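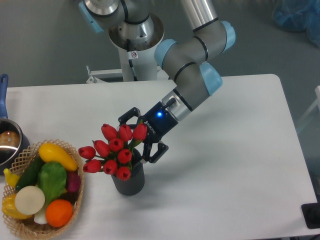
조화 튤립, 싸구려 티 안 나게 화분에 꽂는 법

작성: 2019년 5월

튤립 생화를 정말 좋아하는데요, 저희 집은 남향이라 햇빛이 너무 세서 사다 놓으면 금방 활짝 벌어지고 고개를 푹 숙여 버려요. 그래서 몇 년 전부터 식탁에는 조화를 두고 있습니다. 처음엔 저도 "조화는 좀..." 하는 쪽이었는데 빨간 튤립만큼은 조화도 꽤 예뻐요! 꽃 모양이 단순해서 그런지 장미나 수국보다 훨씬 덜 어색하더라고요.

문제는 꽂는 방법이에요. 포장에서 꺼내서 그대로 푹 꽂으면 줄기는 전부 일자고 꽃은 전부 같은 높이에서 같은 데를 보고 있어서, 꼭 문구점 진열대처럼 돼요. 지난번 글에 로시오 사베드라(Rocío Saavedra) 님이 "저는 아무리 해도 빗자루 같아요" 하고 댓글을 남겨 주셨는데 빗자루라는 말에 한참 웃었어요 ㅎㅎ 저도 딱 그랬거든요. 그래서 오늘은 제가 하는 순서대로 쭉 적어 볼게요.

준비물
빨간 조화 튤립 한 다발 (한 송이씩 떨어지는 것)
진한 회색 원통형 화분
화분에 들어가는 꽃꽂이용 드라이폼
자갈이나 안 쓰는 구슬 (무게용)
니퍼
헤어드라이어
마른 이끼 조금 (없어도 돼요)

꽃은 Rirnis에서 샀어요. 줄기가 34센티짜리인데 안에 철사가 들어 있어요. 살 때 이거 하나만은 꼭 확인하세요. 철사 없는 플라스틱 줄기는 구부려 놔도 슬금슬금 다시 펴져서 고생만 합니다. 화분은 Volto 거고, 겉에 골이 져 있는 짙은 회색이에요. 흰 화분이랑 한참 고민했는데 저희 식탁이 하얘서 화분까지 하야면 아래쪽이 너무 허전해 보일 것 같더라고요. 빨간 꽃에 초록 줄기면 색은 이미 충분하니까 화분은 무늬 없는 걸로 가시는 걸 추천해요. 대신 겉면에 결이 좀 있으면 훨씬 나아요.

1. 줄기 먼저 펴기

택배로 온 조화는 대부분 꺾여 있어요. 꺾인 자리에 드라이어를 약하게 대고, 말랑해졌다 싶으면 손가락으로 살살 문지르면서 폅니다. 꽃잎 쪽엔 바람이 안 가게 해 주세요. 저는 한 번 꽃잎 끝이 오그라들어서 그 송이는 결국 맨 뒷줄로 갔어요 ㅠㅠ 잎도 이때 같이 만져 줍니다. 접힌 선이 남은 잎은 드라이어를 쐬면서 연필에 한 번 감았다 놓으면 선이 많이 옅어져요.

2. 화분 바닥 채우기

조화는 가벼워서 화분이 은근히 잘 넘어져요. 바닥에 자갈을 깔고 그 위에 드라이폼을 올리는데, 폼은 화분 안지름보다 살짝 크게 잘라서 꾹 눌러 넣으세요. 윗면이 화분 입구보다 손가락 한 마디쯤 내려가면 딱 좋아요. 저는 처음에 폼을 입구까지 꽉 채웠다가 옆에서 초록색 폼이 다 보여서 도로 파냈습니다. 가루가 엄청 날리니까 신문지 깔고 하세요!

예전에 글루건으로 폼을 붙여 봤는데 나중에 화분을 다른 데 쓰려니까 안 떨어져서 혼났어요. 꽉 끼게만 넣으면 풀은 필요 없어요.

3. 길이 자르기

여기서 제일 많이 망해요. 34센티 그대로 꽂으면 화분에 비해 꽃이 너무 길어서 휘청휘청해 보입니다. 먼저 한 송이만 화분 옆에 세워 놓고 보세요. 꽃 머리까지 해서 화분 높이의 한 배 반 정도가 올라오면 보기 좋더라고요. 거기에 폼에 박힐 길이를 더해서 자르면 돼요.

저는 제일 짧은 걸 19센티로 잘랐고, 나머지는 자를 안 대고 조금씩 다르게 잘랐어요. 들쭉날쭉한 게 낫거든요. 그래도 긴 것부터 자르고 짧은 건 나중에 자르세요. 한 번 자르면 못 붙입니다... (다 자르고 남은 철사 토막은 뾰족하니까 바로 모아서 버리기!)

4. 꽂는 순서

가운데에 제일 긴 송이를 먼저 세워요. 똑바로 말고 아주 살짝 기울게요. 그다음에 가장자리를 빙 둘러 짧은 것들을 꽂는데, 이건 화분 밖으로 조금 나가도록 비스듬히 꽂아 주세요. 마지막으로 중간 길이를 사이사이에 넣습니다. 이 순서로 하면 중간에 전체 모양이 보여서 고치기가 편해요.

꽃 머리끼리 좀 닿아도 괜찮아요. 저는 오히려 소복하게 모여 있는 쪽이 좋아서 위쪽은 꽤 빽빽하게 둡니다. 너무 벌려 놓으면 줄기만 휑하게 보이더라고요. 폼에 구멍을 자꾸 내면 줄기가 헐거워지니까 뺐다 꽂았다는 적당히 하시고, 이미 헐거워진 구멍에는 이쑤시개를 하나 같이 끼우면 고정돼요.

5. 구부리기

다 꽂았으면 이제 제일 재미있는 시간! 생화 튤립을 떠올려 보면 줄기가 곧은 애가 거의 없잖아요. 바깥쪽 송이는 꽃 바로 아래를 엄지로 받치고 밖으로 슬쩍 눕혀 줍니다. 한 군데를 팍 꺾지 말고 줄기를 길게 쓸어내리듯이 휘어야 자연스러워요. 가운데 애들은 방향만 조금씩 돌려 주면 끝이에요.

잎은 많이 필요 없어요. 저도 처음엔 딸려 온 잎을 다 넣었는데 아래가 답답해져서 몇 장만 남기고 뺐습니다. 끝을 바깥으로 살짝 말아 주면 훨씬 그럴싸해요. 폼이 보이면 마른 이끼를 덮어 주시고요.

6. 자리 잡고 돌려 보기

다 됐다 싶으면 화분을 식탁 한가운데에 놓고 한 바퀴 천천히 돌려 보세요. 꽂을 때는 한쪽에서만 보니까 반대편이 비어 있는 경우가 많아요. 그리고 꼭 앉아서도 보세요! 식탁 꽃은 앉은 눈높이에서 제일 많이 보게 되는데 서서만 보고 끝내면 밥 먹을 때마다 빈 데가 눈에 들어와요 ㅋㅋ 앞사람 얼굴이 가리면 높은 거니까 가운데 송이를 폼에 좀 더 밀어 넣으면 됩니다.

옮길 때는 꽃을 잡지 말고 화분 아래쪽을 두 손으로 드세요. 꽃 머리가 줄기에 끼워져 있기만 한 제품은 들다가 쏙 빠지기도 해요. 빠졌으면 목공풀 한 방울 찍어서 다시 끼우고 하룻밤 그대로 두면 되고요.

먼지 관리

저는 마른 화장 붓으로 꽃잎 안쪽까지 털어 줘요. 드라이어는 찬 바람으로만! 부엌 가까이 둔 조화는 기름기가 앉아서 붓으로는 안 되는데, 그럴 땐 미지근한 물에 주방 세제를 아주 조금 풀고 천에 적셔서 닦은 다음 그늘에 말립니다. 천 소재 꽃잎은 물이 빠지는 것도 있으니 뒤쪽 잎 하나에 먼저 해 보세요. 햇빛이 계속 드는 창가면 빨간색이 바래기 쉬우니까 가끔 화분을 돌려 주시고요.

댓글에서 많이 물어보신 것

유리병에 꽂아도 되나요? 돼요. 다만 줄기 끝 철사가 다 보여서 저는 불투명한 화분이 마음 편해요. 병에 물을 채우고 싶으시면 철사 끝에 녹이 슬 수 있으니까 자른 단면을 투명 매니큐어로 막아 주세요.

니퍼는 뭐 쓰세요? Greller 거 오래 쓰고 있어요. 집에 있는 아무 니퍼나 괜찮은데 가위는 쓰지 마세요. 날이 다 나가요.

다른 색이랑 섞어도 되나요? 물론이죠! 저는 지난 2월에 흰색을 섞어 봤다가 한 가지 색이 더 좋아서 다시 빨강만 꽂았어요. 섞으실 거면 색을 번갈아 꽂기보다 같은 색끼리 조금씩 뭉쳐서 넣어 보세요.

해 보시다가 막히면 댓글 주세요. 로시오 님도 빗자루 탈출하셨는지 꼭 알려 주시고요!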